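Revurgate Cricket Club

Revurgate Cricket Club is an amateur cricket club in the town of Revurgate. It plays in the second division of the Ernon Valley League and is best known for its long rivalry with the neighbouring club of Rernance. The home ground is Zhong Field, on the north bank of the river.

History

The club was founded by workers of the Ernon paper mill, who first played on a meadow behind the drying sheds. The meadow was flooded almost every March, and after several lost seasons the players moved to higher land given by the Zhong family. The first pavilion there had one room and no water. It was replaced by a brick building with two changing rooms and a small kitchen.

In its early years the club played only friendly matches. It entered the league when the format of 40 overs was introduced, and finished last in its first season. The promotion to the second division came four years later, under the captain Ruoxi Cao, a left-arm spin bowler. She is still the only player of the club who has taken 70 wickets in one league season.

Ground

Zhong Field has space for 900 spectators, most of them on the grass bank at the eastern side. The pitch is slow and usually helps spin bowlers in the second half of the summer. The boundary on the river side is short, and a ball which is hit into the water counts as six and must be replaced by the batting side. This local rule has been criticised by visiting teams, but the league has allowed it to stay.

Rivalry with Rernance

The two clubs meet twice in each season. The best remembered match was won by Revurgate by 2 runs, when the last Rernance batter was run out after a misunderstanding with his partner. The winner of the home fixture keeps a painted bat, which is hung in the pavilion until the next year.

Colours

The players wear dark green caps with a white heron. The second team uses the same cap without the bird.

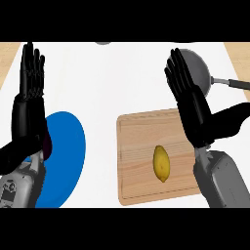 Computer rendering of a table with a blue plate, a lemon on a cutting board and a frying pan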